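Vietnamese kitchen Từ to open second restaurant in Sturdale

The Vietnamese restaurant Từ will open a second branch in Sturdale in March, taking over the former Tralusano pizzeria beside the bus station.

Owner and head chef Trí Đỗ said the new place would seat up to 80 people, compared with 31 at the original. It will open for lunch and dinner, with the kitchen taking last orders at 9.30pm. The menu will keep the beef noodle soup and the grilled pork with broken rice, and there will be more fish dishes and a longer list of vegetable plates.

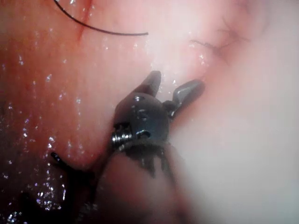 Bookings will be taken through the Forkska app and by phone, and half of the tables will be held back for people who walk in. Mr Đỗ said he had turned away too many regulars at the first restaurant to want a full booking sheet again. Small plates are meant for sharing, and each table will get a pair of serving tongs, which open in a V like the metal jaws in the photo but are a good deal bigger. Chopsticks, forks and spoons will be on every table too.

A set lunch of two courses and tea will cost £5 less than the evening version. The restaurant is taking on kitchen and front-of-house staff, and applications can be handed in at the existing branch before noon.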